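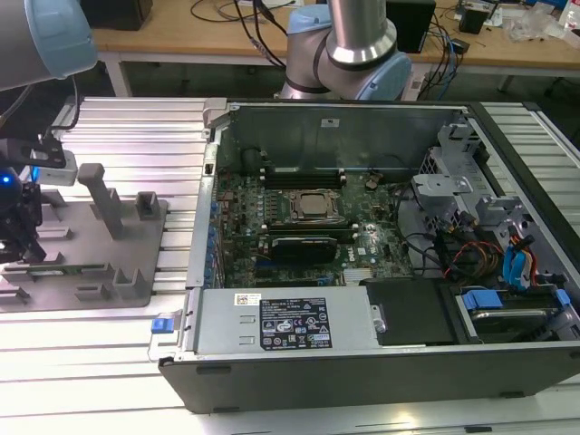 December
Entered by Sunita Sisodia, Hullow Home Learning Circle

The morning was given to the printed reading packets. Ramesh Semwal delivered 60 of them before nine, each stapled at the corner and sorted by age group. The handwriting pages for the youngest children have been set in larger type, as the families asked in the fall. Two packets lacked the map page and were returned to him for correction.

The shop shelf was reviewed next. We hold 22 cloth book bags and 17 alphabet banners. The banners are to remain at the present price through the winter. Devendra Shakya has asked that the bags be lined in future, and I have agreed to sew one as a trial before any further cloth is ordered.

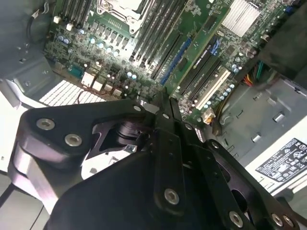
A letter was received from Ravindra Uniyal concerning the spelling course. He finds the weekly lists too long for his younger daughter and requests a shorter set. His request is reasonable. I have marked the lists for weeks four through eight and will reduce them this month. The answer sheets must be changed to match.

Lessons at home were kept to the usual hours. Fractions were completed. The history reading was not, and will be taken up again tomorrow after breakfast.

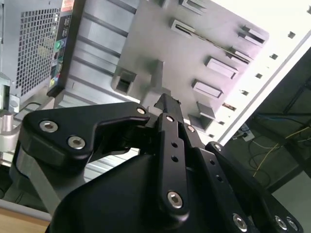

In the evening I brought the order book up to date. It now stands at 259 entries, the last being for a nature journal to be mailed to Solton. The envelopes are addressed. Postage remains to be bought.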